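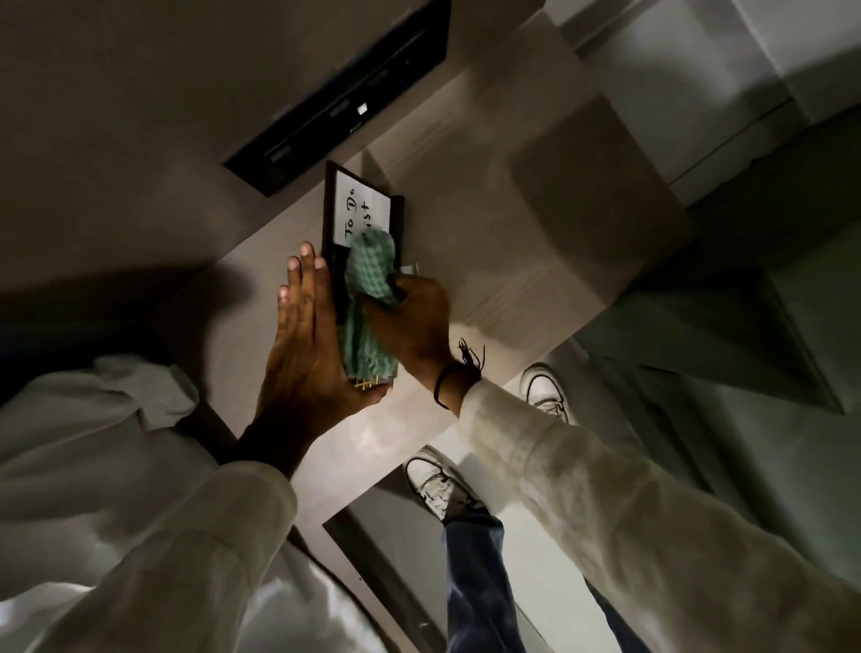
Fig. 1. Wiping a framed "To Do List" board with a green cloth.

Comparison of Two Dressings for Small Skin Graft Donor Sites
Adhiambo Mabula
Mernidstead School of Health Sciences
Submitted Sep 18, 2013

1. Background

A split-thickness skin graft removes the epidermis and part of the dermis from a healthy area, usually the thigh. The donor site is left as a shallow wound and heals from the hair follicles and sweat glands that remain. Patients often report more pain there than at the grafted area. The choice of dressing affects pain, leakage and the number of changes needed.

2. Method

Ward records were reviewed for 91 adults. Of these, 40 were treated with an alginate dressing (Prusum) and the remainder with a film dressing (Flonutov). Pain was taken from the nursing chart on day 3, at rest only. Leakage was recorded as present or absent. Records with no entry for either item had already been left out by my supervisor, Dr Nzioka.

3. Results

Day 3 pain scores were lower in the film group. Leakage was more common in the same group, mostly in the first two days, and some 5 patients were changed to a different dressing as a result. These were analysed in their original group.

4. Limitations

Graft thickness was not recorded. Pain relief was not standardised between wards. A second set of records is due in November and will be added to Table 2.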